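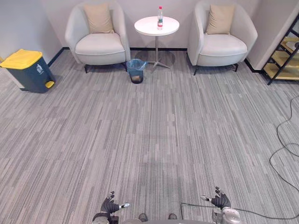 dkr_fludville wrote:
Moisture first, adhesive second. If you're putting plank tile over a slab you didn't pour, you test the slab, and the age of the building doesn't get you out of it. What did the RH probes read?

plankrow wrote:
No probes. The slab is 1980s, on grade, and I ran a calcium chloride kit in one corner. It came in under the limit on the Mevia data sheet. Total area is 2,285 square feet, ashlar layout, gray mix. The complaint is edge lift at the short ends, mostly near the south windows.

dkr_fludville wrote:
One kit doesn't cover that area. The usual rule is three tests for the first 1,000 square feet and one more for each additional 1,000. You needed five. A corner also tells you nothing about the window line.

Seam_Allowance wrote:
I don't think it's moisture. Lift at the short ends only, near glass, sounds like dimensional change. Long narrow tile moves more along its length, so the short ends show it first. Was the material acclimated?

plankrow wrote:
Cartons were delivered Tuesday and we started at 8 the next morning. They sat in the loading area overnight – unheated.

Seam_Allowance wrote:
There you go. Mevia wants 48 hours in the space with the HVAC running, out of the shrink wrap.

dkr_fludville wrote:
It could be both. Short acclimation doesn't rule out a wet slab. Pull three tiles at the window line and look at the glue. If it's stringy or milky, you have moisture. If it's clean and tacky and the tile has a curl, I'll concede.

tackstrip400 wrote:
Which adhesive, and what trowel? Everyone skips this. Clurkari pressure-sensitive has to go fully clear before you lay into it. Too early and it never grabs properly.

plankrow wrote:
Clurkari, 3/8 inch nap roller, per the pail. The crew says it was clear. I wasn't there for the last 400 square feet, and that's the window side.

tackstrip400 wrote:
Then that's where I'd look. Did they roll the finished floor with a 100 lb roller?

plankrow wrote:
Once, in one direction.

tackstrip400 wrote:
Should be both directions. It won't cause lift by itself but it doesn't help.

Seam_Allowance wrote:
Still say acclimation. Rolling it twice doesn't stop a cold tile from growing.

plankrow wrote:
Pulled three. Two have clean glue and a slight curl at the short end. The third, right at the sill, is milky along one edge. The Petrenko rep wants in-slab probes before he'll talk about a claim, so those go in next week.

dkr_fludville wrote:
Put one within three feet of the sill. And check the exterior grade on that wall while you wait.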